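Femke Baert answers her own phone, and she answers it with the word "Broken?" Most callers, she says, find this efficient.

Baert has run the repair counter at Willems, a hardware store on a street with two others, for 16 years. She fixes radios, bread machines, baby monitors and the occasional electric organ. On the morning I visited she was arguing with a Vitar coffee grinder, and the grinder was ahead.

"People bring me a thing and tell me it died suddenly," she said. "Then I open it and find 4 years of crumbs. I don't call that sudden."

Her rates are posted behind the counter. A diagnosis costs $29, which comes off the bill if you go ahead with the repair. Plenty of customers don't. She keeps a shelf for what they leave behind, and every April she sells the contents to anyone willing to carry them out. Last spring a man bought three Novex clock radios and came back the next day to ask what was wrong with them.

"I said, they're on the shelf, that's what's wrong with them."

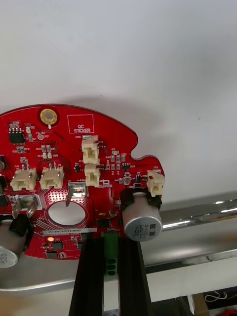
Baert has strong opinions on paperwork, and most of them concern the people who are supposed to be doing it. She learned the trade from an uncle who wrote the date and his initials inside every case he closed, so that the next person would know whom to blame. She still does it, in pencil. Factories have their own version, and she looks for it before she looks for the fault. A red board with a white box printed on it for a QC sticker, and no sticker in the box, gets a long sigh. "It could mean nothing. Maybe they stopped buying stickers. But you made a little parking space for it, so park something."

She is kinder about manuals, or at least about old ones. The best she ever read came with a Cladotine tape deck and had a fold-out wiring diagram the size of a tablecloth. She has used it as a tablecloth.

I asked whether she repairs things at home. She does not. Her toaster has worked on one side since she moved in, and she turns the bread around.

"My sister thinks it's sad," she said. "My sister buys a new toaster every 3 years, so we're both living with something."

By then the grinder had started up, stopped, and started again. Baert watched it for a moment, unplugged it and went to get a smaller screwdriver.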